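The usual advice for a home manipulation build is to buy a stiffer arm. I think the money is better spent on the fingers and on the clutter you practice with. My own arm is a mid-range kit with a Cadent controller, and the shop log now holds 1,574 grasp attempts. In 134 of them the arm arrived late or off target. The other failures I logged happened at the pads, after the fingers had arrived where they were told to go.

Þröstur Bisgaard, who shares the bench at Rindthorpe, disagrees. He argues that joint backlash hides inside what I call pad failures, and he has a dial gauge to back him up. He may be right about the wrist. He is wrong about trash. Crumpled film and foam netting have no fixed shape, so a tighter position tolerance buys very little. Pad texture, pad angle and closing speed matter more, and all three are cheap to change.

Kitchen-table cleanup, printed tablecloth left on:

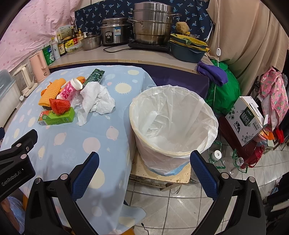
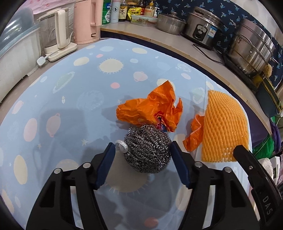

A machined block on a bare bench tells you whether the arm can repeat a move. It tells you nothing about a paper towel. I would ask anyone publishing a home build to log at least 2,000 attempts on soft waste before quoting a success rate, and to state the pad material next to the number. My next set is cut from 175-grit sheet, and the arm stays as it is.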